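Search docs Search Clear

Haletetti / docs / refreshment-corner

# Refreshment Corner Notes: Data Card

2025-05-26

## Summary

A set of 350 short written notes on the area around a floor-standing water dispenser: the dispenser itself, the bins beside it, the counter, and the floor within reach. Each note covers one visit to one corner. Notes are plain text, one file per visit, with a small table of fields at the top. The set was compiled for Haletetti, a tidying checklist used by small shops and salons in Jollville.

The dispenser is the fixed point. Every other item is placed relative to it -- left, right, in front, or behind.

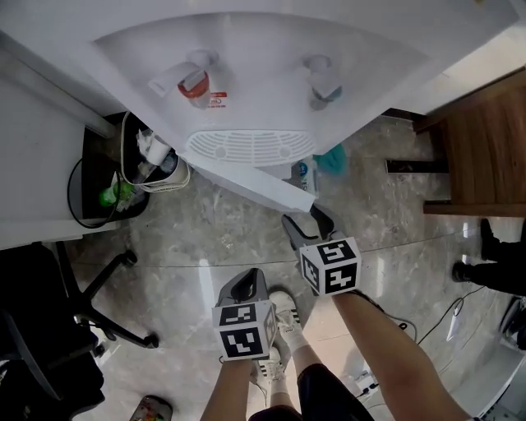 Daria
Maintainer, Haletetti notes

## What a note contains

- `taps`: number of taps and the color of each, with any red safety cap or red handle recorded separately
- `tray`: present or absent, with the pattern of the grille
- `jug`: present, absent, or not checked
- `bins`: one line per bin, with color and visible contents
- `floor`: anything standing or lying on the floor near the dispenser
- `cables`: any cable that runs along or behind a bin
- `action`: free text, 400 characters at most

Contents of bins are given in general terms. "Tissue", "cup or container", and "green plastic bottle" are acceptable entries. Brand names are left out unless the item has to be put back in a particular place.

## Conventions

A tap is hot only if the note writer has confirmed it. A red cap or handle on its own goes under `taps` as a color and nothing more. Early notes did not follow this rule, and 80 of them were revised in November. The revised files carry the suffix `_r2`.

An item counts as "between" when it sits in the gap between the dispenser and the next piece of furniture. Bins are usually in this gap. Where there are two, list the one nearer the dispenser first.

Chairs on casters are not listed as furniture. They move too often to be of use as reference points. Record one under `floor` only if it blocks the way to the dispenser or a bin.

Spray bottles and other cleaning bottles on the floor are listed by color and approximate size. Do not guess at contents from the shape of the bottle. If there is a label and it can be read, copy the product type.

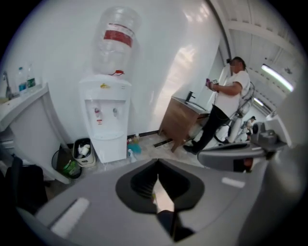 Sinks and faucets get their own line only when they are in the same room as the dispenser. Use `sink_near` for one that can be reached without crossing a walkway, and `sink_far` for the rest. Floor drains go under `floor`, with the word "fixed" added so they are not mistaken for something to pick up.

People are not described in the notes. If somebody is using the sink or standing in the walkway, the writer works around them and leaves the affected field as "not checked".

## Action wording

Start with a verb and name the item as it appears in the fields above. Typical entries:

 move spray bottle to shelf
 empty black bin
 clear cable from bin
 wipe tray

Keep one action per line. "Tidy corner" was dropped as an entry in the second release, as two writers rarely meant the same thing by it.

## Size and splits

The full vocabulary file has 3,000 entries, most of them containers and cleaning supplies. There is no train/test split. The Portela subset uses the same fields but was written by a different group, and its `bins` lines are less detailed -- treat them separately when comparing totals.

## Known gaps

- Jug level is not recorded.
- Wall outlets are missing from all notes before `_r2`.
- Wood finishes are entered by color only. "Brown wood" covers several different cabinets.
- Counters and desks are mixed up where only a side panel was in view to the writer. Both should be read as "white panel furniture" when that is the color given.

## Changes

`_r2` corrected tap entries, added outlets
`_r1` dropped "tidy corner", added `cables`
`_r0` first release

4 comments Share 11 shares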